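Student Work > Sport and Exercise Studies > Project Reports

Search Courses Library Student Work Contact

Pacing in the 400 Meter Freestyle Relay at Club Level: A Term Project Report

Edgardo Policarpio and Jomar Enriquez
Supervised coursework, Studden College
Submitted 10/8/23

1. Background

Relay teams in club swimming are usually put together from individual times. The coach takes the four fastest 100 meter freestyle swimmers, adds up their best times and gets a figure the team is expected to reach. In practice the team often swims slower or faster than that figure, and the order of the swimmers is one of the reasons coaches give.

We wanted to see whether the order made a difference we could measure in a small club. Both of us swim for Okidance, which trains at the Levine pool, so we had access to a squad and to a coach who was willing to lend us part of the main set. The other club in the project was Javier, which shares the pool with us on alternate evenings.

2. Question

The question was kept narrow. If the same four swimmers swim the same relay in two different orders, does the total time change, and if so, on which leg does the change show up?

We left out medley relays. The stroke order is fixed there and the coach has no choice to make about it.

3. Method

Each club entered one team of four. Each team swam the relay in 2 orders: fastest swimmer last (order A) and fastest swimmer first (order B). The full pair of swims was repeated over 3 sessions in August. Within a session the swims were separated by easy swimming and rest, and the order that went first was switched from one session to the next.

All swims started from the blocks. Splits were taken by hand at the wall, with one of us on the stopwatch and the other watching the takeovers. A takeover was counted as legal if the swimmer on the block still had a foot in contact when the incoming swimmer touched. Any swim with an early takeover was marked and left out of the comparison.

The warm-up was the same every time. It came to 700 meters, mostly easy freestyle with a short section of kick and a few fast starts at the end.

We did not control what the swimmers did on other days. Javier had a heavy training block in the second half of the month and Okidance did not, so the clubs are compared only with themselves.

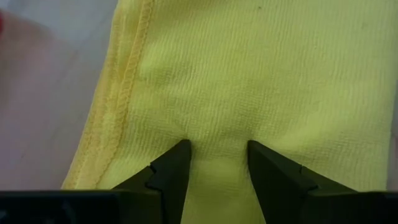 Figure 1. Yellow microfiber cloth with a ribbed surface and a stitched hem.

4. Results

For Okidance, order A was the faster order in every session. The difference was small and came almost entirely from the third leg. Our third swimmer swam close to her individual best when she was handing over to the fastest swimmer and noticeably slower when she was handing over to the slowest. The first two legs hardly changed.

For Javier the picture was less clear. Order B was faster in the first session and order A in the other two. One swim in the second session had an early takeover on the last leg, and when we repeated it the team was tired. We kept the repeated swim in the table but we do not put much weight on it.

In both clubs the fastest swimmer had a slower split when leading off. Part of this is expected. A lead-off swimmer reacts to a starting signal, while the others can time the dive to the incoming swimmer, so a lead-off split and a takeover split should not be compared directly. The total is the better measure, and we used it for all the main comparisons.

5. Discussion

The results fit what the coaches told us before we began — that a strong last leg helps the swimmer before it as much as it helps the team. With two teams we cannot say this is true in general. It may only be true of one third swimmer.

Hand timing is the main weakness. The gap between the two orders was small enough in some sessions that a slow thumb could account for it. Touch pads were not available outside competition, and the pool could not set them up for a training session.

We also had no opponents in the next lane. In a real race the order is often chosen with the other teams in mind, for example to get into clear water early, and our swims say nothing about that.

6. Further work

We would repeat the project with over two teams, and use video of the wall to check the splits. A fixed rest time between swims would also help. Ours depended on when the lanes were free.

The split tables are in Appendix A. The warm-up sheet is in Appendix B.

Related reports
Takeover Practice in Age Group Swimming
Breathing Patterns in the 200 Meter Freestyle
Lane Choice and Finish Order in Regional Heats
Kick Sets and Sprint Times: A Class Study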